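Priltby Allotments & Growers list
Re: [growers] seed swap - where and what to bring

From: Dace Mockus
Date: 1/19/23

Sorry, quick one, on my way out. Answers to Eglė below.

> Eglė Navickas wrote:
> Are we at Trirkmont hall again this year? And do people
> need to label everything or just the odd ones? I've still
> got beans from the last swap with no name on, could be
> anything. Also how do you all keep yours, mine went mouldy
> in the shed.

Yes Trirkmont, small room, doors at 2. Hall wants the money by May but I've paid half already so no panic.

1. Labels. Everything please! Name, year saved, your initials. Squash espcially - if it grew near other squash say so, they cross like mad and we had some very odd courgettes last summer.

2. Keeping seed. Not the shed, too damp. Mine are indoors in a little set of drawers, paper envelopes, sorted into the drawers by type. Anything dull and cool will do. Dry them properly first, a good 4 weeks on a plate for beans.

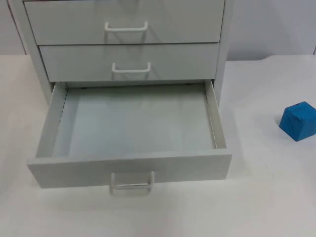 3. Envelopes. We've got 1,000 of the small brown ones left from the Narkach order so don't buy any. Ask me on the day.

4. Tomatoes. Rätsep is the one everybody wants, early and doesn't split. Only a few packets so five seeds each, no more. If you grew it last year PLEASE bring some back.

Eglė - bring the mystery beans, put "climbing?" on them and someone will take a punt. Chuck the mouldy lot.

Still need a hand with tables, and somone with a kettle that works. Reply to me not the whole list.

Dace

0 shares | 2 comments

You get this newsletter because you joined the growers list. Unsubscribe or change your settings at any time.

Contact the list owner | Back to top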